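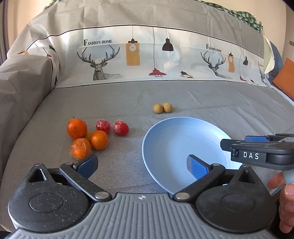 Notes de l'intervenant - atelier textile de maison, session de juin
Rédaction : service formation, Avach

Point 1. Objet de l'exposé : la toile grise à frise imprimée, employée en nappe et en fond de table. Durée prévue : 90 minutes, pause comprise. Ne pas distribuer les échantillons avant le point 3.

Point 2. Rapport de motif. La frise est blanche et bleu pâle, bordée de deux filets noirs. Séquence : texte « FASHION HOME », cerf au trait, suspension jaune, suspension rouge, suspension noire, puis reprise. Faire repérer la reprise par le public avant de donner la réponse. Insister sur le cordon de la lampe rouge : c'est la lampe la plus basse de la série, donc le meilleur repère pour aligner deux lés.

Point 3. Plis. Le cerf est dessiné en lignes fines, avec un réseau géométrique qui part de l'épaule. Un pli marqué à cet endroit brise le tracé et se voit de loin. Sur les lampes, aplats de couleur, le défaut passe mieux - sauf au bord inférieur, où le petit motif noir et beige se tasse dès que la toile fait un coude.

Point 4. Angle. Quand la bande tourne, les lampes se déforment. Deux solutions : placer l'angle entre deux motifs, ou accepter la coupe et la cacher sous un drapé. La seconde prend du tissu. Rappeler la marge retenue dans le dossier Wetance, 2 cm par côté.

Point 5. Mise en place. Le gris uni du plateau supporte bien une couleur franche. Des agrumes orange suffisent ; éviter d'ajouter un second imprimé au premier plan. Le carreau vert et blanc reste derrière, en appoint.

Point 6. Entretien. Repassage sur l'envers, fer moyen, sans vapeur sur la frise. Renvoyer à la fiche Enache pour les températures - ne pas les citer de mémoire.

Questions : 10 minutes au plus. Si l'on demande le prix au mètre, renvoyer au catalogue Adance.

© Avach - Contact - Mentions légales - Haut de page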